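4.3 Fitting and levelling the worktop

Read section 4.2 before starting. The Tenditz 82 base must be standing in its final position with all feet wound out by at least 14 mm. Two people are needed to lift the top.

1. Place a spirit level across the front rail, then along each side. Adjust the feet until the readings agree.
2. Lower the top onto the rails. Do not slide it – grit on the rails will mark the underside.
3. Fit the fixing screws from below, finger-tight only.

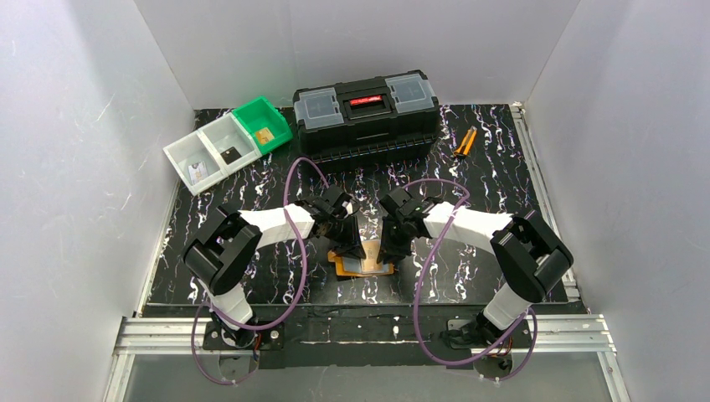
4. Check the gap between the top and the wall. It must be even along its full length.
5. Tighten the screws in a diagonal pattern. Stop when the washer no longer turns freely.

CAUTION: Do not use a power driver. Overtightening may crack the insert.

NOTE: Replacement inserts are supplied in packs under part number 796.

4.4 First cleaning

1. Leave the sealant to cure overnight.
2. Wipe the surface with a damp cloth and a little washing-up liquid.
3. Dry with a clean cloth, working in one direction. Gloss finishes show smears under low light. 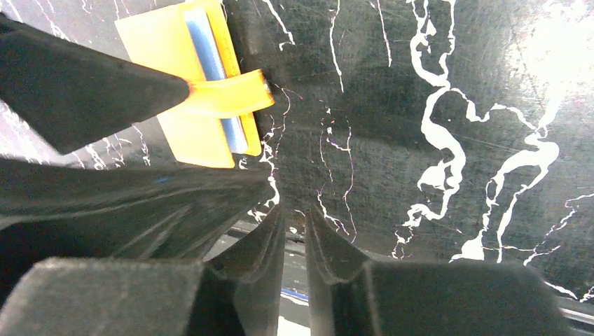

Fig. 2. Gloss black finish, marble pattern.

CAUTION: Do not use scouring pads, bleach or limescale remover. Dull patches caused by these products are not covered by the guarantee.

4. Recheck the level after one week and adjust the feet if needed.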